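How to Buy a Robot (When the Robot Is the Cheap Bit)

A money explainer for readers aged nine and up, and for any grown-ups who sign things

Suppose somebody gave your school enough money to buy a robot. You would probably spend a happy lunchtime arguing over its name. Then you would order it, a truck would turn up, and you would own a very heavy box that does nothing.

Working robots need a lot of other stuff. They need somewhere to stand, something to pick up, cables (so many cables), a computer, a person who knows which cable is which, and money put away for the day something goes bang. Working all that out before you spend a cent is called budgeting. It sounds like the dull part. Stick with it, though, because it includes a fight about bowls.

Two words to learn first

A budget is a plan for money. You write down what you have, what you want and what each thing costs, and then you sit looking sad for a while and cross some things out.

A quote is a price a company promises you in writing. If the salesperson says "oh, not much" on the phone, you do not have a quote. You have a conversation.

Start with the job

Idris Parry plans equipment for a small outfit called Ovumance, where they teach robot arms to handle kitchen dishes. Picking up a bowl is easy for you. You've been doing it since you were in a high chair, and you probably threw the first few hundred. A robot arm has to be taught where the rim is, how hard to squeeze and when to let go.

Idris has a rule about shopping. Before anyone is allowed to open a catalogue, they have to finish this sentence in pencil: "We need a machine that can..."

"We need a machine that can be really cool" gets handed back.

The sentence they ended up with was "We need a machine that can pick up bowls and plates of different sizes, and stack them, and not mind doing it again." You can shop with a sentence like that. It tells you how wide the gripper must open. (A gripper is the robot's hand, if a hand had only a couple of fingers and no interest in waving.) It tells you how far the arm must reach. It also tells you that you'll be buying dishes.

Dishes are harder to choose than you'd think. A bowl inside another bowl leaves only a thin bit of rim to grab, and dark bowls on a dark table are tricky to see, even for people.

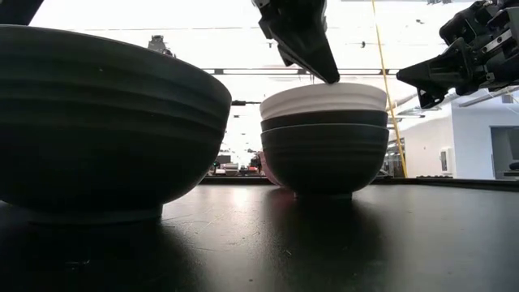

The bowl argument

Ovumance had $400 to spend on dishes. Dewanti Mandagi, who runs the practice sessions, wanted lots of colours and sizes. Holger Wallin, who looks after the money, wanted a single kind of bowl, bought in bulk, from the cheapest shop that would sell it to him.

Both of them had a point, annoyingly.

Holger's way saves money. If every bowl is the same, you can get a better price, and any broken one can be swapped for its twin.

Dewanti's way gets the job done. A robot that has only ever met one bowl can be very good at that bowl and hopeless at all others. Imagine learning to read from a book that just says "cat". You'd be brilliant at it until somebody wrote "dog".

They went with the mixed dishes, and the bill came to $341. Holger asked for the leftover money back. Dewanti asked to keep it for spares. Have a go at the subtraction yourself and see how much they were arguing over. It was a long argument for that amount.

The list under the list

Here comes the part that catches people out. When you buy a robot arm, the price in the big friendly numbers is for the arm. Everything it needs to be useful is on a different page, in smaller numbers, and there are more of them.

A table. It has to be strong, and it has to stay put. If the table wobbles, the robot will reach for where the bowl used to be. Kitchen tables are out. So is your desk, and so is anything with a wheel on it unless the wheel locks.

A frame or a base. The arm must be bolted to something. It will not hold on by itself.

Cables. Each arm needs power, and it needs a way for the computer to talk to it. Cables are cheap one at a time, so people forget to count them. Then they buy them in a panic at the shop nearest the building, where they are suddenly not cheap at all.

A computer. You want one that can keep up. An old laptop with a sticker on the lid and three keys missing will not do, however fond of it you are.

Floor space. This one surprises everybody! Space costs money too. Somebody pays rent on every bit of floor, and an arm that swings needs room to swing in. Many workshops put tape on the floor so that people know where to walk and where to keep their toes.

Idris makes his teams draw the whole thing on squared paper before they order it. The arms go in first, then the table, then everything that trails off the table.

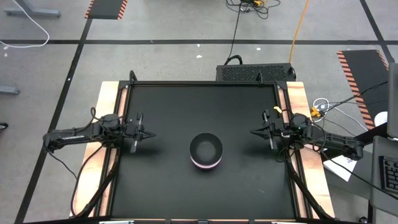

If you try this at home, draw it from above, like a map. Give the table some squares, then draw how far the arm can stretch in every direction. Colour that part in. Nothing you care about should be standing in the coloured part, and that includes your little brother.

One arm or more?

Here is a puzzle that real planners get stuck on. One arm can pick up a bowl. A pair can hold a bowl and put something in it, or pass a plate across the table. So a second arm is clearly better, and you should buy it. Shouldn't you?

Well, maybe. A second arm means 2 grippers, a second set of cables and a second thing to go wrong on the morning your boss visits. The arms also have to be stopped from bumping each other, and sorting that out takes somebody's time. Somebody's time is usually the dearest item in any budget, and it never comes in a box, so it's easy to leave out.

Taner Tekin sets the arms up, and he has a trick for deciding. He gets a person to do the job with one hand in their pocket. If they manage, one arm might be enough. If they say a rude word and take the hand out, write down another arm.

You can test this tonight. Try stacking the clean dishes one-handed. (Plastic ones. Please. We don't have the budget to replace your family's plates.)

Getting quotes

Once you have your sentence, your drawing and your list, you can ask companies for prices. Ask more than one. Idris asked Tralex and Kusuma for the same list of parts, and the two answers looked nothing alike. Tralex was cheaper on the front page. Kusuma was cheaper by the last page, when delivery and spare fingers had been added in.

Yes, spare fingers. Gripper fingers get bumped and scratched and worn down, like the toes of your school shoes. A good buyer asks what a new set costs before buying the first one. Some other questions that are worth asking:

Who fixes it when it breaks, and how far away do they live?
Does the price include delivery, or will it be left at the end of the driveway?
Can we see it working before we pay?
What happens if the company closes?

Ilse Fuchs checks quotes for Ovumance, and she reads every one from the bottom up. The large print will still be there when she gets to it, she says, and it's always at the top, looking pleased with itself.

Try before you buy

Some sellers will lend you a machine for a few weeks, or let you come in and use theirs. Say yes to this. A robot that looks marvellous in a video has been filmed on its best day, probably with the same bowl Holger wanted to buy.

When you get your turn, bring your own dishes. Bring the awkward ones. A flat plate is a rotten thing to pick up off a table, with hardly any edge to get hold of, and a wide bowl might need the gripper to come in at a different angle from a small one. Put several things on the table together and see how the arm gets its fingers in between them.

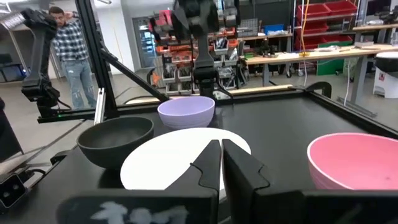 Write down what happens each time, including the flops. Taner likes 100 tries before he'll say a word about whether a gripper is any good. Ten tries could be luck. By the end of a hundred you know the gripper very well, and you would like to go home.

Keep something in the jar

The last line in a good budget is called contingency. It's a long word for "just in case". You put some money aside and promise not to touch it until something goes wrong.

Something does go wrong. A part is late, or a plug doesn't fit the wall. In March, the Ovumance team ordered a stand from a firm called Tokalitz and found that the bolt holes didn't match their table. The stand was fine and so was the table. They just hadn't been introduced. Out came the contingency money, and a person with a drill, who also had to be paid.

Holger hates spending the contingency. He goes quite pale. But he's the one who insists on having it.

Have a go: plan a robot for your kitchen

You'll need paper, a pencil and a grown-up who can tell you what things cost and won't faint.

1. Finish the sentence: "We need a machine that can..." Pick one job. "Do everything" is not one job.

2. List what the machine would have to touch. Cups? Spoons? The cat? (Cross out the cat.)

3. Draw your kitchen from above and colour in the space the arm would need. Check that the fridge door still opens.

4. Write the list under the list: table, base, cables, computer, spare fingers, somebody's time.

5. Find a price for each thing, or make your best guess and put a question mark beside it. Real planners use plenty of question marks.

6. Add it all up, then put in some contingency.

7. Compare the total with how much it would cost to have you unload the dishwasher instead. Do not show this part to your parents.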